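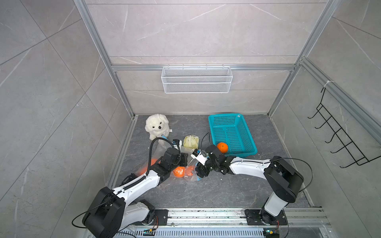

Issue 22, page 4

Oranges, bags and a new pair of arms at Cotside

If you've worked a packing shift at Cotside you know the bag job. Open the bag, fruit in, fruit out when the count's wrong, zip, next. I did it for two winters and my thumbs still complain. So when I heard the Nanevent people had set up a pair of robot arms in the back room to learn it, I went over on my lunch break to be nosy.

The arms stand side by side on one rail, inside a gray marble-look booth, and they work between a teal basket and a plastic bag. There's a white plush dog sitting at the back too, and I'm told it has more fans on the floor than the arms do!

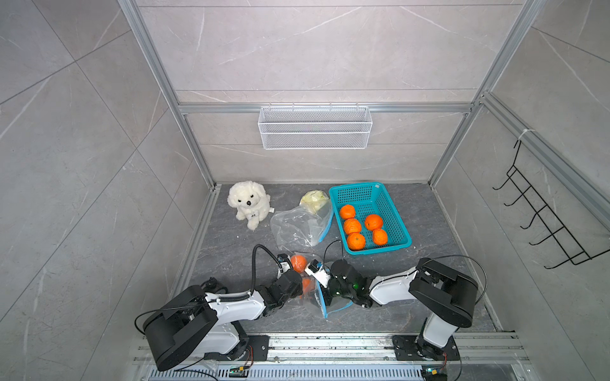
What surprised me was how much of it is a two-handed job. I'd never thought about it when I was doing it myself, but one hand is always busy just keeping the bag from flopping shut. Nanevent says that's the hard part for the arms as well - an orange is round and firm and pretty forgiving, but thin plastic never sits the same way twice. They've had the setup here since August and they're still nowhere near the speed of our slowest packer (that was me, by the way).

So what changes for the crew? For now, 12 people on the packing line are taking turns at the booth in two-hour blocks. They start the runs, straighten things out when a bag gets twisted, and write down what went wrong. It pays the same as line work and you can sit, so the sign-up sheet fills fast. A few folks told me they like it a lot. One said it's like babysitting, only quieter.

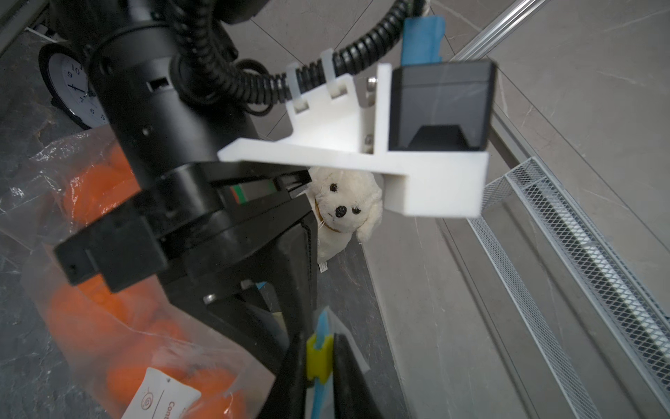 Not everyone is sold, and I get it. People asked at the shift meeting whether the line would still need all of them next year, and the answer from management was that no jobs are being cut during the trial. That's fine as far as it goes, but the trial ends in the spring and I'd like to hear something about after. The Kwok warehouse down the road ran a similar trial and moved its packers over to checking and labeling, with training paid for. Several people here want the same promise in writing - me too, if anyone's asking.

The booth is open for a look at 2 p.m. most afternoons. Go see it, and bring your questions.
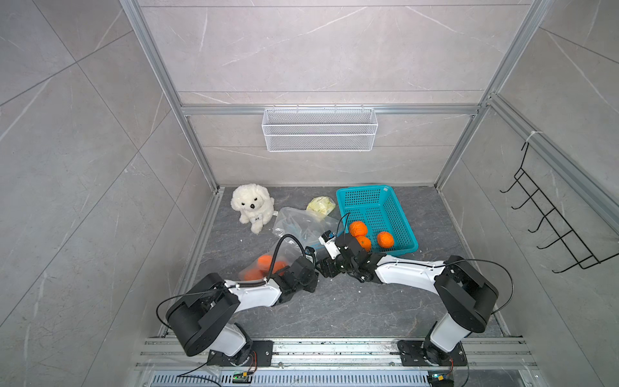 Also this month: Covent Street parking

The lower lot on the Covent Street side is closed for repaving. Use the gate by the loading dock and keep your badge handy.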